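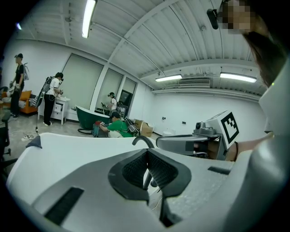

September
By Halima Massawe

The practice floor at Hirnura has been running for four months, and most of the housekeeping staff have now had a turn on it. People put on a backpack unit, pick up the hand-held grippers and do the jobs they know: basins, desks, sofas, picking things up off the floor. The recordings go to the Mesteo team, who use them to train the cleaning robots due on the upper floors.

So far the group has logged 2,727 task runs. Brian Makori, who schedules the sessions, says basins and faucets take the longest to get right.

What changes for staff is mainly the rota. A recording shift replaces a cleaning shift at the same pay, and nobody does more than one a day. Several people asked for shorter sessions on account of the weight on their shoulders, so there is now a break every 95 minutes. Tatu Chege is adjusting straps for anyone who wants it.

The question of hours once the robots start is still open. Romana Skála will take it up with management and report in the next issue. If you have not had a turn yet, put your name on the sheet outside the supply room.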